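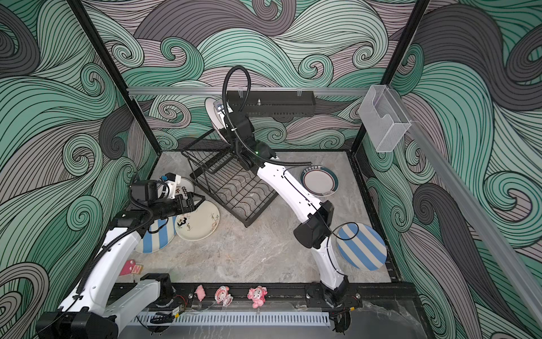
検潮所の記録

ウラルド検潮所の基準面は、標石二番の頂部から下へ2127ミリメートルの位置にある。バヴァナ・ロボはこの数値を着任の初日に台帳の表紙裏へ書き写した。前任者の字で同じ数値がすでに書かれていたが、インクが薄れて末尾の7が1に見えたためである。

二月の業務は導水管の清掃と、検潮井戸の内外水位差の測定だった。外側の水位は標尺で読む。内側は巻尺の先に錘をつけて下ろし、水面に触れた時点の目盛を読む。差が二センチを超えれば管が詰まっている。ロボは十分おきに両方を読み、鉛筆で記入した。差は四センチあった。

管の内壁にはフジツボが付着していた。スネハ・ディロンが長柄のブラシを入れ、引き抜き、また入れた。作業中、自記紙のペンは細かく震え、潮汐曲線の上に毛羽のような線を残した。

「この区間は欠測にしますか」とディロンが聞いた。

「しない。注記をつける」

ロボは余白に「清掃による擾乱」と書き、開始と終了の時刻を入れた。清掃後の水位差は五ミリだった。

午後、ラヴィンドラン・プージャリから電話があった。本局では過去の記録紙を数値化しており、ウラルドの分に不整合が出ているという。ある年の二月以降、平均水面が39ミリ高い。前後に地震はなく、隣のチェゲ検潮所にも同じ段差は見られない。

「器械の交換は」

「台帳にはありません」

「標尺は」

「調べます」

書庫の棚は湿気で下段が反っていた。該当年の台帳には、前任者バヴァナ・アルヴァの署名が毎日ある。午前六時、正午、午後六時。二月の半ばに一日だけ、六時の欄が空白だった。正午の欄の筆跡は同じだが、筆圧が弱い。備考欄には「標尺再取付」とだけあり、取付高の記載がなかった。

ロボは野帳を探した。台帳と別に、現場で使う防水紙の手帳がある。1235番の野帳に該当の日付が見つかった。水準測量の読みが三行、その下に計算、その下に測量と関係のない一行があった。

「今朝、母が亡くなった。標尺は自分で付けた」

計算は途中で終わっていた。ロボは残りを電卓で計算した。後視から前視を引き、標石二番の高さに加える。旧取付高との差は39ミリだった。二回繰り返し、ディロンにも別に計算させた。値は一致した。

報告書の様式には原因の記入欄がある。幅は八センチで、二行しか書けない。ロボは「標尺再取付時の取付高未記入。野帳1235番により補正量を確定」と書いた。添付資料には野帳の該当頁の写しを指定した。

複写機の前で、ロボは手帳を開いたまましばらく立っていた。測量の三行と計算は頁の上半分に収まっている。下半分に白紙を当てて複写し、余白に「以下、観測に関する記載なし」と記して押印した。

午後六時、標尺の読みは一メートル四十二。井戸の内側も同じだった。ロボは台帳に二つの数値を書き、署名し、野帳を元の棚の一段上に戻した。

シェア 12 コメント 3

コメント

レンベルグの住人
水位差の手順が正確で驚きました。昔、測量の仕事をしていたので、野帳の場面は二度読みました。

A・クリアン
「筆圧が弱い」で気づくべきでした。最後に一段上の棚へ戻すところが好きです。

mizu_2000
検潮所の話、続きはありますか。チェゲの方も読みたいです。

最近の掌編
・ポスリー行き貨物の積載表
・灯台の電球を替える
・チェゲの塩分計
・凍結深度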